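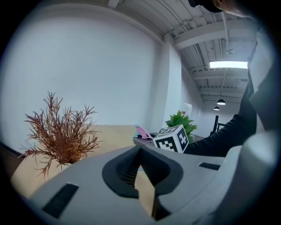
Table display, second layout
June 3, 2023

Canan Akgül wants the reddish-brown spiky plant kept on the light table. I'm not sold. It's artificial, and up close the needles look it. Against a big white wall it is the first thing anyone's eye goes to, and the green one with the broad leaves does the same job with less fuss. She says the color warms up the wall. Maybe. I'd like to see it with the plant gone before I agree to anything.

Marker cube: still white, still with the black square patterns, still the one item people ask about. It sits on the dark gray surface with the leaves behind it. I don't like leaves behind a patterned object. Canan thinks the contrast helps. We have no test either way, so for now that's two opinions.

The small pink thing with the teal-blue end is lying left of the cube. It isn't on the Heden list. Either it goes on the list or it goes in a drawer.

The white balloon-like piece with the pink tag is the weak spot. Part of it is lost behind the plant. If it matters, pull it forward. If it doesn't, take it out.

Prerkura's setup note claims a layout like this can be reset in 70 seconds. I don't believe it. Moving one pot always means nudging the next, and their note doesn't say who did the timing or with what on the table.

To do:
Try the table without the spiky plant.
Plain backing behind the cube, then compare.
Ask Ekinci what shelf number 354 is meant to hold. The label on my copy of the plan is no help.
Leave the wall bare until Canan and I have both looked at it again.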